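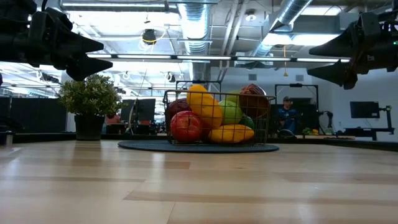

Sebastian Tudose wrote in after the last edition to say that he had recorded a whole afternoon of fruit packing before he found out that half his examples began with the arms still moving, and could we please put the bit about starting still much nearer the front. We have, Sebastian, and you'll find it at step 3 of the next part.

Section 4: Recording your first set of examples

By now your two arms should be fixed down, switched on and talking to Cisura, and you will have had a little play with the hand controls. (If you haven't, do go back to Section 3 and spend a while just opening and closing the grippers. It's good fun, and your examples will be better for it.) This section takes you through the fruit and basket task, which we recommend as a first job for any new table. The fruit is forgiving, the shapes are all different, and the basket gives both arms something to do.

We use the word "example" for one complete go at the task, from the moment you press Record to the moment you press Keep or Discard. A "set" is all the examples made for one task. For this task we suggest a set of 60, which most people can manage comfortably over a couple of sessions with a proper tea break between them.

4.1 Laying out the table

1. Put the round mat down towards the far side of the table, where both grippers can get to it without stretching. Stand the wire basket on it.

2. Scatter the artificial fruit on the near side of the mat. Please be untidy! Neat rows are the commonest fault in first sets, and a system that has only ever seen neat rows will be quite lost when you hand it a muddle.

3. Leave other things on the table if they normally live there. A pot plant is fine, provided neither arm will brush against it.

4. Open the Cisura camera page and look at every view in turn. You want to see the basket and the fruit in the fixed view. The close views will show fruit looking very large and things behind it looking soft, and there's no need to fuss over that.

5. Type a task sentence in the box at the top of the page. Keep it plain: "Put the fruit in the basket" will do very nicely. Use the same sentence for the whole set, spelling included.

Note: Cisura keeps the task sentence from the last set, even if a different person has signed in. Do read it before you begin.

4.2 Making an example

1. Sit where you can see the whole of the mat. Take hold of both hand controls and bring the arms to the rest position.

2. Wait for the word Ready on the screen.

3. Hold still and press Record. Go on holding still until you hear the short tone, then begin. It feels like a dreadfully long wait the first few times, but you'll stop noticing it by your second session.

4. Pick up a piece of fruit with whichever arm is nearer and carry it over the rim of the basket. Lower it before you let go.

5. Carry on with the other pieces in any order you like. You may use one arm to steady or lift the basket while the other fetches fruit, so long as you set the basket back on the mat before you finish.

6. If you miss a piece, open the gripper, back away a little and try again. Leave the recording running. A missed grasp followed by a good one is a perfectly useful thing to have in your set, and Skye Drummond, who looks after this guide, would like me to say that she never discards one.

7. When the last piece is in, bring both arms back to rest, hold still once more and press Stop.

8. Press Keep or Discard. If you're in two minds, press Keep and add a note; you can always come back to it on the review page.

Caution: Keep your hands and sleeves off the table while Ready or Recording is showing. If a piece of fruit rolls on to the floor, press Stop before anybody goes after it.

Caution: Don't drag the basket with its wires hooked over a gripper finger. If a finger gets caught, press Pause, let the arm go slack using the switch described in Section 2, and free it by hand.

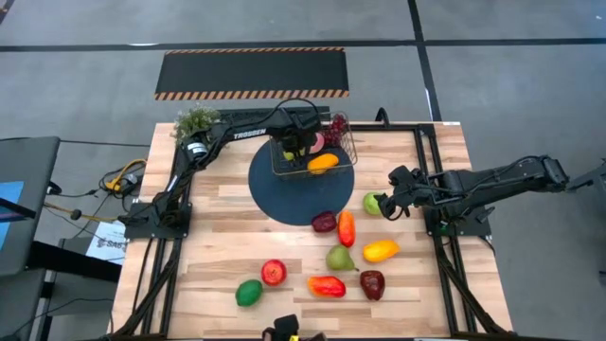 4.3 Changing things between examples

A set made of the same example over and over won't teach the system very much, so we ask you to change the table a little each time. Cisura will prompt you with a small card on the screen, but the cards are only suggestions and you're welcome to use your own good sense.

1. After every example, take the fruit out of the basket and scatter it afresh. Let some pieces touch, and turn the long ones so that they point different ways.

2. Every few examples, shift the mat by a hand's width, or turn the basket.

3. Now and then, start with some fruit already in the basket. Type "part filled" in the notes box when you do.

4. Swap which arm goes first. Nearly all of us favour one hand — I certainly do — and it shows up plainly when the examples are played back.

What you should leave alone, once a set has begun, is the cameras. If one gets knocked, stop the set there, run the camera check in Section 3 again and start a new set under a new name.

People moving about or working behind the table are no trouble at all, and you needn't ask anyone to clear off while you record.

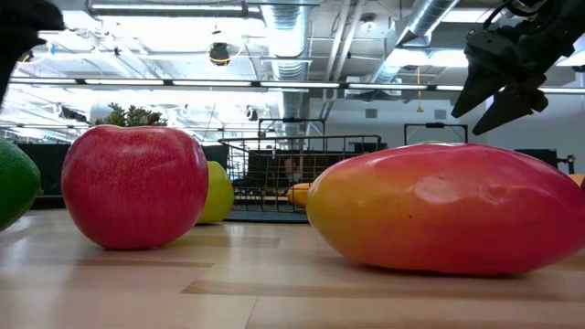 The lights are another matter, and it's worth keeping them the same for at least a full session. If you record at four in the afternoon in February with the lamps off, the first example and the last may look like two different rooms. Switch the lamps on at the start and leave them on.

4.4 Looking back over the set

1. Open the review page and choose your set. Play each example at double speed.

2. Check that it begins and ends with the arms still. Use Trim if there's a long pause at either end, but leave the tone in.

3. Discard any example where a view has frozen or gone black.

4. Press Send to Store. The bar may sit at nothing for a while before it moves.

Note: The store folder will hold 2000 examples. Once it's full, new ones wait on the table computer until you make room.

Note: If you see message 967 when you press Send to Store, the task sentence has been changed partway through the set. Go back to the review page, put it right and send again. Other messages are listed in Section 11.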